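Workshop tips: keeping a two-arm folding cell happy

I've been looking after our little laundry cell at Pralthorpe since February, and by now I have a drawer full of habits that never made it into any manual. Jamie Yeoman asked me to write them down before I forget them again, so I did, in no special order.

Start with the fingertips. Fabric sheds like crazy, and the fuzz packs into the corners of the fingers where you can't see it. I wipe mine with a barely damp cloth every morning and let them air dry while I get coffee. Don't use anything oily! I tried a silicone wipe once and we dropped socks for the rest of the day. If a finger starts letting go of thin stuff, clean it before you go touching the force setting. Nine times out of ten it's lint.

Next, cables. Leave slack at every joint, more than looks tidy. When I took over, everything was strapped down tight and pretty, and we went through 2 gripper cables before Brenda Whitlock told me to cut half the ties off and let them droop. Swing each arm through its full reach by hand (power off, please) and watch for any spot where a loop goes tight or rubs on the table edge. I do that every 20 shifts and write it in the log.

For test pieces, use plain white things. Socks, washcloths, napkins, whatever you've got. Yes, white on a pale table is harder for the cameras, and I like it that way, because if the lighting has drifted you find out on a washcloth and it costs you nothing.
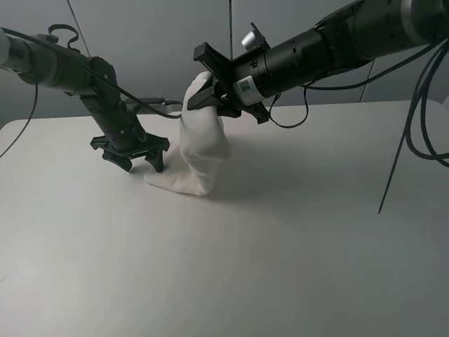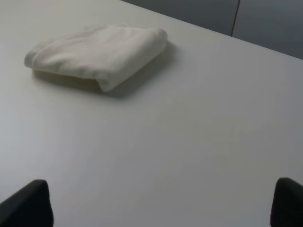 Speaking of lighting, wipe the tabletop too, and use something that dries dull. Ours has a matte finish and I'd like to keep it that way. Furniture polish leaves a shine, and then the cameras see a bright patch wherever the lamp hits and the arms go poking at it. Plain water and a drop of dish soap, then a dry towel. Same goes for the camera covers, except I use a lens cloth there and keep it in its own zip bag so it doesn't pick up grit.

Getting the height right took me the longest. You want the open fingers to come down close to the table without pressing into it. I slide a piece of thin cardboard under the tips, and if it drags just a little, I leave it alone. If it won't move at all, raise the arm a hair and try again. Do both arms, and do the second one fresh, don't copy the number over from the first. Our left and right have never agreed and I've stopped expecting them to.

Put your settings on paper as well. Mine live on an index card taped inside the cabinet door, with the cycle count next to each change. The last entry says 772, new pads on the right gripper, and the one before that is 351, left wrist screws snugged up. Those screws do work loose, so put a dab of paint marker across the head and onto the housing, and you can check them at a glance with a flashlight.

Spare pads go in a jar with a lid, away from the window. The ones I left on the sill got stiff and I had to toss the lot.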